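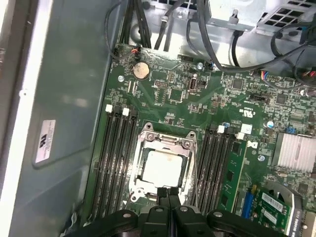 Processor seated in its socket on a green computer motherboard, with memory slots to the left.

Valet storage, also sold as full-service or by-the-box storage, is a form of self storage in which the company collects a customer's belongings, keeps them in a warehouse, and returns them on request. The customer usually has no unit of their own and no key. Items are logged in an online inventory and shelved wherever there is space.

Operators present the service as cheaper than a rented unit. The claim is hard to test. Monthly prices are quoted per box, while collection, redelivery and packing supplies are often billed separately. Heidrun Danzer, who compared price lists in Perkdale and Bloxham, found that a customer storing eight boxes and asking for them back twice a year paid more than the renter of a small drive-up unit. Operators objected that she had left out the renter's fuel and time - a fair point, though none of them offered figures of their own.

Tromance, a valet firm based in Tarnent, opened with 388 customers and at its peak held goods for 1,749. It advertised next-day return. Former warehouse manager Liviu Radu later said that the promise applied only to boxes on the lower racks, and that furniture could take five days. The company disputed this but dropped the wording from its website the following June.

Liability is the other common complaint. Standard contracts cap payment for a lost box at a fixed sum, whatever was in it, and many exclude electronics and artwork altogether. Inventory photographs are promoted as a safeguard, but they generally show the outside of a sealed carton. Zewditu Chala has argued that such pictures prove collection and little else.

See also: Self storage; Moving company; Portable storage container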